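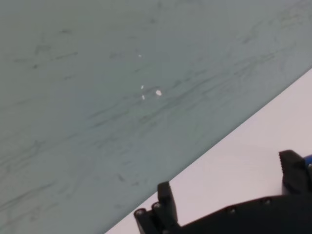
Lempi Koivisto asked last week whether you really need to level the arm's base before you set its zero, or whether the software sorts it out afterwards. Good question, and I gave a rubbish answer, so let me have another go in writing!

The software only knows joint angles. If the base leans, every height you teach it leans too, and the error grows the further out you reach. So, level first, clamp down, then zero. I did it the wrong way round on my first build at home and lost a whole weekend to it (mostly swearing at a perfectly good motor).

For session 3 in the Flarudville workshop, please do this at your bench:

Level the base both ways and nip up the clamps.
Home the arm, then bring the open fingers down slowly until they're 15 mm above the worktop.
Save that pose as "low".
Move out to 215 mm from the base and check the height again — if it's changed, go back to the clamps.

Keep the speed at 15 per cent for all of this. Write both heights in your build log, and bring it along, as we'll use them when we get to the wrist offsets.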